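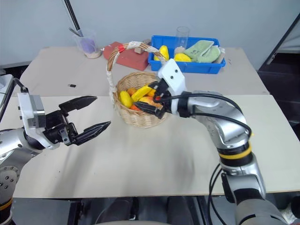

### 3.2 Materials and table layout

**Figure 2.** Tabletop arrangement with the handled basket at the center and the tray behind it.

The sorting task used household objects of the kind kept in a kitchen or a child's play area. Two containers were placed on one table. The first was a woven wicker basket, light tan, with a tall arched handle wrapped in off-white cord. The second was a blue plastic tray, positioned on the far part of the table (Figure 2). The containers were chosen to differ in depth and in ease of access. A basket with a fixed handle restricts the approach from above and allows items to rest on one another, whereas a tray leaves most of its contents exposed.

The produce set consisted of plastic toy items purchased from Gollow. In the layout of Figure 2 the basket holds yellow, orange, and red-and-yellow pieces, among them an apple and a banana-like piece lying at an angle across the middle of the pile. The small orange fruit is behind these. Partial occlusion of this type was retained in all layouts, and items were not spread out before a trial began.

Produce was not confined to the basket. Yellow fruit also appears in the tray, next to a clear plastic cup, green cleaning items, and a small beige packet. We refer to this condition as *mixed storage*. It differs from the *separated* condition, in which the tray holds only non-food items. A red rectangular block to the left of the tray and a small tan box near it belong to neither container and were coded as loose objects.

### 3.3 Coding of placement

Each layout was coded on 2 variables: container membership and contact with neighboring items. An object was assigned to a container if its base rested inside the rim or on another object that did. Handles, tags, and cords were treated as part of the container. Objects touching the outside of a container were coded as loose.

Coding was carried out independently by Kidus Belay and Kiros Belay using the Endale scheme, with the category "utensil" removed. The full set comprised 18 layouts, of which 15 were retained for analysis. The remaining layouts were excluded after the coders disagreed on contact for more than five objects. Most disagreements concerned pieces at the bottom of the basket, where the weave and the upper items made contact difficult to judge. No corresponding difficulty was recorded for the tray.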